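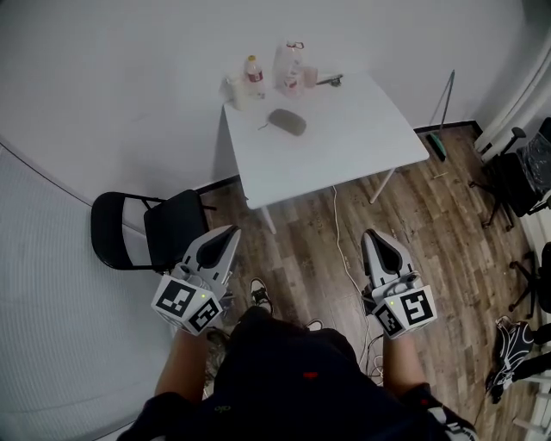
Court Support Worker, Hatville Courthouse
Part-time, 2 positions, starting October

Nerano Victim and Witness Services is hiring two court support workers for the criminal list at Hatville. You will meet witnesses and family members before hearings, explain what happens at a bail application, committal or sentencing, and sit with them in court if they ask. Last year the Hatville team supported 173 people.

You will need:
A current Working with Children Check and national police check
Experience in community services, law or a related field
A driver's licence, as some matters are heard at Gollo

A Certificate IV is preferred but not required. Hours are 8.30 am to 1.30 pm on sitting days. You can't apply if you are a party or witness in a current matter at either court.

Send a resume and a cover letter of no more than 500 words to Precious Dumlao, quoting reference 3491. Questions about the roster go to Jacinto Cuautle at the Hatville office. Interviews will be held at the courthouse.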